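Hirkis notebook, household tidying task
January, started 3:40 pm

Batch goal from the project plan is 100 usable episodes for the Usis dataset by the end of the month. Total frames are not a problem, short grasps are. Same two hand-held grippers as before. Battery on the left one reads lower than it should, swap it before the next session.

Cartons first. Told the new club members to close slowly and stop when the pads touch the sides, then lift straight up. Most squeeze too early and the carton turns.
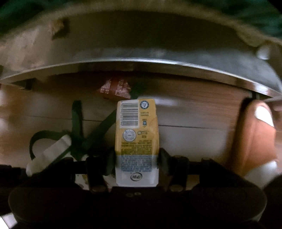

Width log on the right gripper drifts by almost 8 counts over a long session. Zeroed it again at the break. Episode 234 has a gap in the log and should be thrown out – the rest of that folder is fine.

Cloth is slower. The Dvořáček script splits an episode whenever the fingers stay open too long, so one garment ends up as two or three pieces. Raised the limit and reran it on the old folder. Fewer splits, still not right with two arms working at once.

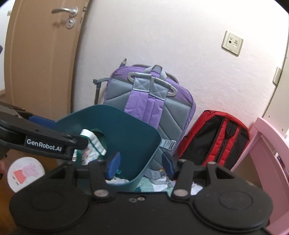 Naming rule for everyone: task, hand, run number, no spaces. The Grolel uploader skips files with spaces and gives no warning.

Mixed items next, bags and cartons together. Straps are the hard part. Need to agree on whether a strap grasp counts as a bag grasp. My vote is yes, with its own tag.
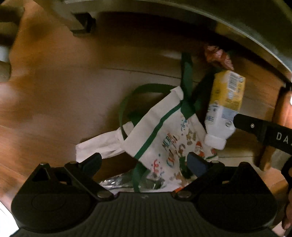 Upload folder stands at 1,275 clips before cleaning.

To do:
check time sync between the two grippers
charge both battery sets
write up the strap tag and send it to the club list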